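Home Drinks Table: Your Questions Answered
by Soledad Obi

Every August my inbox fills up with the same friendly questions about setting out drinks at home, so I've gathered my answers in one place. Pour yourself something and read on!

Do I need special bottles for my syrups?

Not at all. I like clear glass with a short neck, so I can see what's left before people start asking for seconds. An amber syrup in a rectangular bottle looks lovely next to a ribbed tumbler, and the shape is easy to hold when your hands are sticky (mine always are).
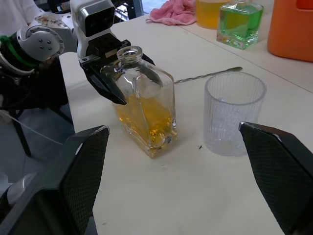 How should I lay out the table?

Big things at the back, glasses toward the front where you'll be pouring. I put the juice pitcher at the back left and the little square bottle of green syrup beside it, then a basket for whatever would otherwise roll around. Fruit stays in its own clear container near the glasses. And do keep a towel on the table — I never regret the towel, even when it ends the evening in a heap.

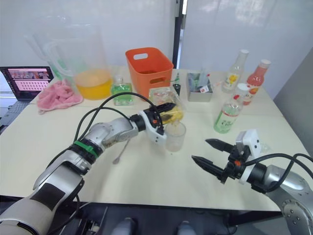

Leilani Zamora wrote in to say that she does it the other way, with the pitcher right up front, as her kids can't reach over the glasses without knocking one down. She also cuts her fruit in the morning and keeps it chilled until the guests arrive.

I think she has a good point about the reach, and with small children I'd do the same.

How do I tell my mixes apart?
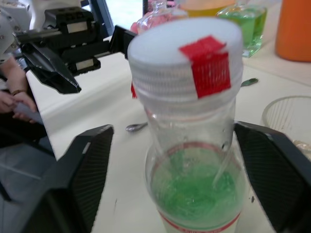
Labels are my weak spot, I'll admit, because I always mean to write them and then the doorbell rings. What I can manage is color. A strip of red tape over a white screw cap, folded down the side, is easy to spot on a bottle of something green, and it takes no handwriting at all. Choose one color for each recipe and jot the list down inside a cupboard door.

How much should I pour first?

Less than you think. I start with a shallow layer of the pale, sharp stuff in the bottom of the glass, add a piece or two of fruit, and give it a gentle stir with a long spoon before any juice goes in.

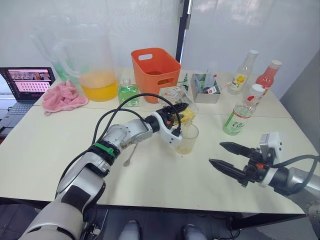 Then top it up slowly and taste as you go, especially if your juice is on the sweet side. You can always add more, and a guest who wants it stronger will be happy to tell you so.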